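Does Soaking Dry Beans Really Matter?
Final Project Report, Food and Everyday Science
Montri Siriwan
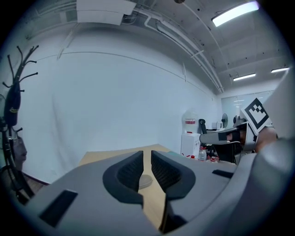

My grandmother soaks her beans overnight and my aunt never does, and they have been arguing over it for as long as I can remember. When we were told to pick a kitchen question for the final project I had mine before class was over. I wanted to know if soaking changes the cooking time enough to be worth planning a day ahead, and whether salt in the soaking water does anything.

Background

A dry bean has a tough seed coat, and at first most of the water gets in through a small scar where the bean was attached to the pod. That is why beans wrinkle before they swell (I love this part, you can watch the skin pucker up in the first hour or so!). Salt is supposed to help soften the skin because sodium takes the place of some of the calcium and magnesium that hold the cell walls together. Plenty of cookbooks say the opposite, that salt keeps beans hard, so I really wanted to test it.

What I did

I used pinto beans from one bag, bought at the Astby market in June. I sorted out the broken ones and weighed three batches of 100 grams each. Batch A went into the pot dry. Batch B soaked overnight in 630 milliliters of plain tap water. Batch C soaked in the same amount of water with a spoonful of table salt stirred in. In the morning I drained B and C, rinsed them, and put all three on to simmer in fresh water with the lids tilted.

Once they were simmering I took a few beans out of each pot every ten minutes and pressed them with the back of a fork. A batch counted as done when every bean I took out mashed with no chalky center.

Results

Batch C was ready first, at 50 minutes. Batch B took one more check, so an hour. Batch A was the slow one and needed an hour and fifty minutes, and even then some of the skins had split while others were still a little chewy. The salted beans had the softest skins and hardly any had burst. I had expected them to taste salty but they were just nicely seasoned all the way in.

My aunt was not impressed by the time difference, and pointed out that the dry batch had the darkest, richest broth. She's right, it did! I poured it over rice for lunch.

Problems

The burners on our stove are uneven, and the back one runs hotter, so Batch B may have had an advantage over Batch C. I should have rotated the pots. The fork test also depends on how hard I press. One bag of beans is a small sample too, and older beans are known to cook more slowly.

Next time

I'd like to try black beans and chickpeas, and a pinch of baking soda in one of the soaks. I also want to repeat the salted batch with a shorter soak, to see how little time it can get away with.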